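From: Panagiotis Softić
To: Clivby list
Date: October 10, 2022
Subject: Re: [clivby] Posting small things abroad, what to wrap

Vesela Kelmendi wrote:
> I want to send a birthday parcel to my niece, small gifts
> and some stationery. The last one arrived with everything
> crushed in one corner. Do people take things out of the
> shop packaging or leave it on? And is a padded envelope
> enough, or must it be a box?

Dear Vesela, dear all,

I send parcels to my sister Ermira since April, 7 of them until now, and only one arrived in bad condition. It was a padded envelope. I do not use them anymore, except for socks.

On the packaging I disagree a little with Liam. He says to remove everything to save weight. For soft things the plastic weighs almost nothing and it keeps them clean, so I leave it on. For hard things I remove the shop carton if it is bigger than the thing inside.
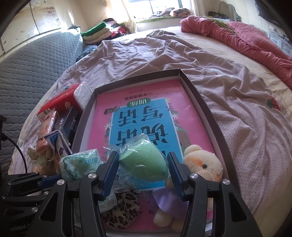 Makeup sponge, still in its plastic, and a pink workbook in the box lid.

Books and workbooks should lie flat on the bottom of the parcel. If they stand on the edge, the corners get bent in the first hour. Put the soft things on top of them, then fill the empty places with paper until nothing moves when you shake the box.

I always lay out everything on the bed the evening before and write the customs list from there, one line for each thing. When I tried to write it from memory I forgot a bottle of hand cream, and the parcel waited 26 days.
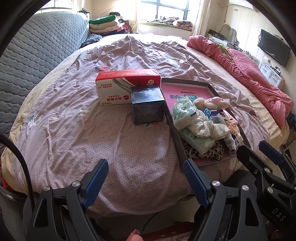
For the list, please write simple words. "Gift" alone is not enough, they want to know what the gift is. I write the value also for cheap things. The woman at my post office told me that an empty value is the most common reason for a delay.

For the box itself, Rafail recommended the Flilico ones, size 5. They are a bit expensive but the walls are double. The tape from Vurkex I cannot recommend, it opens when the weather is cold.

Does somebody know if the Mujić shop still sells the small boxes one by one?

Regards,
Panagiotis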